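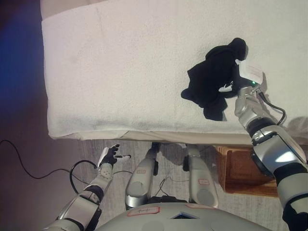 Does laying a towel over the table really keep lint off black socks?

Asked in Laundry & Fabric Care – 1741 views

I keep reading that you should fold dark laundry on a white towel, to "protect the fabric" and "catch the fuzz." I don't buy it. A towel is the fuzziest thing in my house. I tried it for most of February with my black socks and couldn't see any difference, except now I also have a towel to wash. Is there anything to this, or is it one of those tips people copy from each other? My table is rough on one side, if that matters.

3 answers

Answer 1 (accepted)

You're right to doubt the lint part. Terry cloth is made of loops, and loops shed, especially when the towel is new or has been through a hot dryer. What a towel does do is pad the surface. If your table has a rough side it can snag thin knits, and a thick layer over the edge stops that. For lint I'd use a flat cotton sheet folded double. Or try the bare table first, smooth side.

Answer 2

Works for me. I have a Domadell towel, 20 bucks, never had a problem. Wash it first.

Answer 3

I'd want to know what "works" means in the answer above. I've had white towels on my folding table for years, and the one thing I trust them for is showing dirt.

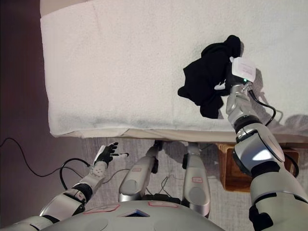 Black socks hide everything, so checking the sock tells you very little until you're in daylight with it on your foot. Check the towel. A grayish smudge along the lower part, near the front edge of the table, is easy to spot on white, and I'd shake the towel out and wash it before blaming the dryer for anything. Where a smudge like that comes from is anyone's guess – sleeves, dust, the last load.

If you want a real test, do one sock on the towel and its mate on the bare table, then go over both with tape. I did this once with a Pramar bath towel and the towel sock came out worse. One pair proves nothing, I know. Turning them inside out before the wash did more for me than any surface has.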